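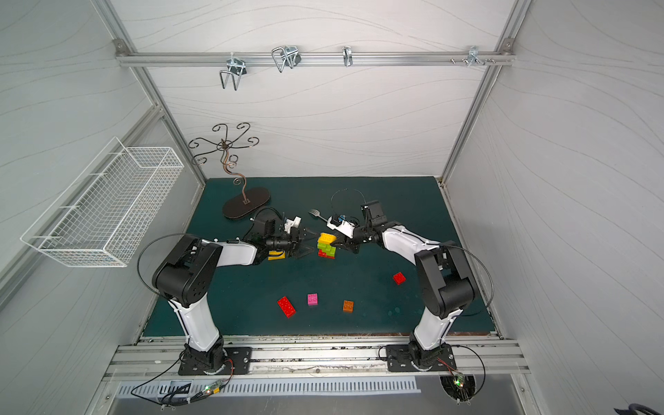

SIDCOMBE – Livetti has extended its two-arm handling programme at the Sidcombe sorting and kitting site, moving it from a single trial booth to routine daily use. The change affects 30 staff across the packing, checking and returns sections. No posts are being removed. Shift lengths and pay bands stay as they were.

The site takes in mixed small goods, sorts them, and makes them up into sets for schools, nurseries and hire firms. Until now every set has been picked apart, checked and rebuilt by hand. A returned tub of building bricks, for example, has to be separated piece by piece before the contents can be counted against the packing list, and bricks often come back joined together with other household items mixed in. Staff in returns have described this as the slowest part of the job and the hardest on the fingers and wrists.

Under the programme, some of that work passes to pairs of table-mounted arms. Both arms in a booth share one work surface and are fixed to a common rail along its front edge, so that either can reach the middle of the table. Each arm ends in a two-finger gripper. The control software, Sindomeo, was written for Livetti by Pascu, which also supplied the booth design and carried out the installation.

Sindomeo treats the two arms as one system. One gripper can steady an item while the other takes hold of it, and the software plans both movements together to keep the wrists from meeting. Cable runs are left with enough slack for full travel at the shoulder and wrist. Speed is limited when the grippers are close to one another, and the limit cannot be raised from the operator screen.

The most common task is taking apart short stacks of bricks and building them up again in a set order of colours. Loose bricks are left on the surface between tasks, and items that do not belong to the set, such as cutlery, are left among them on purpose. Pascu's view is that a system trained only on tidy tables will fail on the first real tub that arrives from a customer.
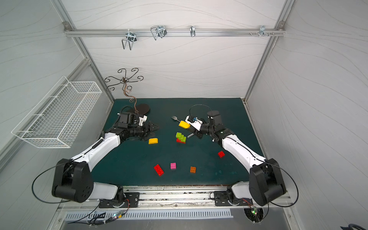

Curved pieces remain more difficult than square ones. They present fewer flat faces to the fingers and tend to turn as the gripper closes. Where Sindomeo cannot find a safe grip after 5 attempts, it stops both arms, returns them to the rest position and calls an operator. The operator may clear the piece by hand, mark it as unsuitable, or guide the arm through the movement. Guided movements are stored and reviewed at the end of the shift before being added to the training set.

The training set for the Sidcombe site now holds 234 reviewed tasks. Each has been signed off by a member of the returns section as well as by a Pascu engineer. Livetti asked for the double sign-off after early tests, in which movements that looked correct on the engineer's screen left bricks only partly pressed together. Returns staff found the fault when they picked up the finished sets.

For the people on site, the main change is in how the day is divided. Staff who used to spend a full shift at the separating benches now spend part of it as booth operators and the rest on checking, repair and customer queries. Booth duty is limited to two hours at a time. Operators work from a seated position with the screen at eye level, and a 15 minute handover is allowed at each change so that open faults can be passed on by word of mouth as well as in the log.

Training takes three days. It covers starting and stopping the arms, clearing a blocked gripper, reading fault messages and guiding a movement. Operators are not expected to write code or to adjust the control boards, and work below the rail is reserved for maintenance staff with the power isolated. The course was shortened from five days after the first group reported that much of the material on arm geometry was of no use to them at the booth.

Staff representatives at Sidcombe were consulted before the extension and asked for two conditions. The first was that booth output would not be used to set targets for hand workers. The second was that operators could stop the arms at any time without giving a reason. Livetti has accepted both, and they are written into the site's working rules.

Some work will stay with people for the present. Soft goods, items with small moving parts and anything with a damaged edge are sent straight to the hand benches – the grippers have no reliable means of judging wear. Final inspection of all sets leaving the site is also done by hand.

Livetti will review the programme in December. The review will look at stoppages, faulty sets and reports of hand or wrist strain, and its findings will be given to staff before any decision is taken on further booths.

Notes to editors

Livetti sorts, repairs and makes up sets of small goods for schools, nurseries and hire firms. Its returns section is based at Sidcombe.

Pascu designs handling booths and control software for light industrial use. Sindomeo is the product name of its two-arm control software.

Requests for site visits should be sent to the Livetti press office. Visits to the booths take place outside handover times.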